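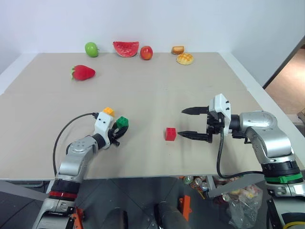
Two Arms, One Table and a Green Block

Monique Lebrun would like me to know, before I have my coat off, that the robots will not be folding anybody's laundry. I'm relieved to hear it. I have been to enough garages and spare rooms this year to know how these visits go: the builder talks about breakfast in bed, and then I spend an afternoon watching a machine fail to pick up a sock.

Lebrun's project is called Sarard, after the street where she grew up, and it lives in a shared workshop she joined two years ago. The aim is modest on paper. Two arms, working from either side of a table, should be able to pick up small objects and put them where they are told. For now that means toys: studded building blocks, a strawberry, a slice of watermelon, a melon bun with a crisscross crust. The left arm wears a red band and the right one a green band, so she can shout the correct color when something goes wrong.

She shouts quite a lot.

The trouble with blocks

On the Monday I visited, the job was stacking. The left gripper had hold of a green block just above the table. A red one sat in front of the right gripper, whose long black fingers were spread wide, ready to close. It looked promising. I have learned to distrust promising.

"Blocks are easy to hold and horrible to place," Lebrun told me. "You're off by the width of a stud and the whole thing just skates."

So why bother with studs at all? She says plain cubes forgive too much. A cube put down crooked is still more or less on top of the other cube, and you go home thinking you've built something clever. I liked her for that answer, though it did not shake my feeling that a child of three would have finished the job and asked for a snack.

Her notebook from the week before shows 46 attempts at pressing one block onto another. Six of them held. She read me the numbers without any fuss, which is more than I can say for most people I interview about robots. When I asked what a good week would look like, she said 90 percent, and then that she didn't expect to see one before November.

Where the hours go

Very little of the work is what you'd picture. Lebrun spent most of the winter on cables. They have to hang loosely enough for the wrist to turn, but a loop that droops too far will catch on the table or sweep the fruit onto the floor. Her first grippers, from a small supplier called Rokton, closed so slowly that she could make tea during a grasp. She replaced them. The control program, which she calls Flendell, has been rewritten from scratch twice.

Then there is the tabletop. She went with a flat tan board after a shiny one gave her glare all over the camera view. The matte board is better - she says so, and I have no reason to doubt it - but it has a seam running across it, and for a while the software kept treating the seam as the edge of the table. That took almost a month to sort out.

None of this appears in the videos people share online. Those are short, and they start after the cables have been fixed.

What it's for

I asked the question I always ask. What would this do in a house, for a person, on a bad day?

Lebrun thought about it for longer than I expected. Her aunt has weak hands, she said, and struggles with jars and packets. A pair of arms on a kitchen counter could hold one thing steady while the other is opened. She has no plan to sell anything. A friend at the workshop wants to start a company with her and has already chosen the name, Lacroix. She has told him to wait.

I can see the jar. I can't yet see the kitchen. Arms like these need a clear table and somebody close by who knows which color to shout, and her aunt's counter, by Lebrun's own account, has a toaster, a radio and a month of mail on it. A machine that manages on a bare board with a neat row of fruit at the back has a long way to travel before it meets that toaster.

She doesn't argue with this. She wants the stacking to work first, then the same thing with the fruit left in the way, and after that she'll borrow a jar.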